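**Product news: the Petitz two-arm kit, after our first weeks with it**

December 15, 2020

Many readers of this newsletter asked us when we would finally write about the Petitz kit. We wanted to have real working hours on it before giving an opinion, and now we have 50 of them, written down in the shop book in Indville. So this item is longer than usual, and I ask for your patience.

For those who did not follow the earlier issues: Petitz is a package for small labs and training rooms which already own two light arms, or plan to buy them. It does not include the arms. In the box you get the mounting plates, the cables, the control software for both sides, a set of recorded practice tasks and a paper manual of 322 pages. Mulcahy sells it in our region and also offers the installation as a separate service. We took the installation, and I would advise the same to everybody who has not built a two-arm station before. The two technicians needed one full day and a part of the next morning.

The practice tasks are grouped by subject. There is a group for sorting, a group for folding, and a group which the manual calls "drinks and kitchen". This last one has become our favorite, because the objects are easy to find and visitors understand at once what the arms are supposed to do. We use a glass or a metal cup, a small cutting board and lemon slices, and the table is covered with cardboard and marked in squares with blue tape. The manual asks for squares of equal size, but in our experience the software is not so strict about it.
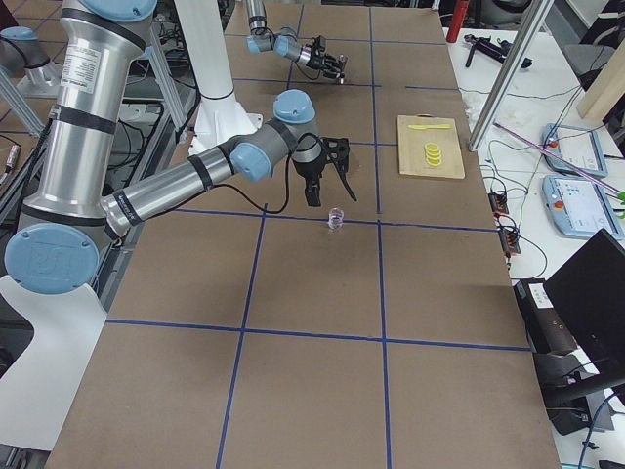
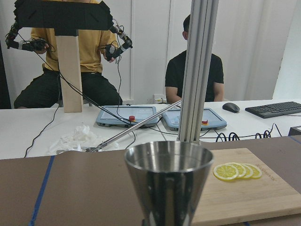

*The kitchen group, with two different cups and the same kind of cutting board.*

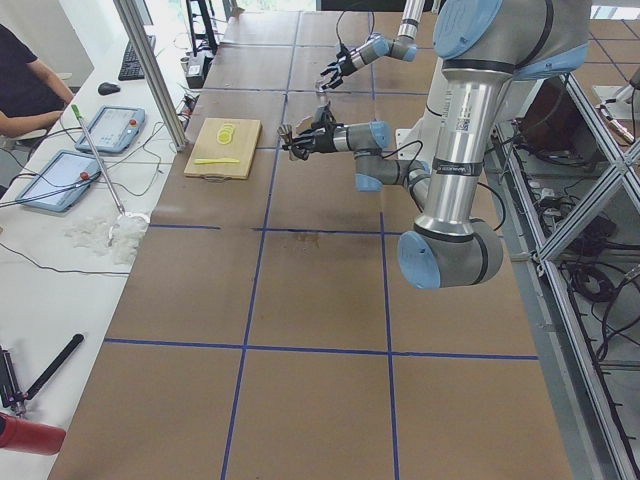

What do we like? First of all, the way in which the two sides are kept apart. Each arm keeps its own teach pendant, with its own emergency stop, and Petitz does not try to hide them behind one common screen. Some people in our group wanted a single screen, and I understand them - it would look cleaner. But when something goes wrong on one side, I prefer to have the button for that side under my hand.

The second good point is the collision warning. When the grippers come near to each other, the software slows both arms down and writes a message in plain words. You can set the distance yourself. We left it on the factory value for the first week and then made it smaller, because for the kitchen tasks the arms must often work close together.

Now the weaker points. The cable set is too short for a long table. We had to order extension cables from Mulcahy, and they arrived only after the second request. The cables also have no colors or labels, so please put your own labels on them before anything is connected. I did not do this and I regretted it for a whole afternoon.

The manual is complete but it is not well ordered. The chapter about calibration comes after the chapter about the tasks, although you need it before. Error number 3908, which we met quite often in the beginning, is not in the list at the end. Mulcahy support told us by telephone that it means the two controllers do not agree on the time. You restart the second controller, wait until its light is steady, and then start the first one again. Perhaps this line saves somebody an evening.

Transparent objects remain difficult. With a clear glass we correct the grasp point by hand more often than with a metal cup. Petitz says openly in the manual that glass is not fully supported, so I do not count it as a fault. Still, if your work is mainly with glass, ask for a trial before you sign.

About the service contract: there are 3 levels. The smallest covers only telephone help on working days. The middle one adds a visit each year and the spare finger pads for the grippers, and we have chosen this one. The largest is meant for stations which run every day and for us it would be too much. Prices depend on the arms you have, and Mulcahy makes the offer in writing after a short questionnaire.

If you want to try the kit before deciding, the Hundwood training room will hold open afternoons for members in February. You can bring your own objects, if they are not heavier than a full cup of water. Places are limited because only one group can use the station at a time, so please write to the newsletter address and mention "Petitz" in the subject line. Members who have already built a station with another kit are also very welcome - we would like to compare the calibration steps, and we will bring our shop book for this purpose.

The list of extension cables which we ordered, with lengths and connector types, can be sent on request.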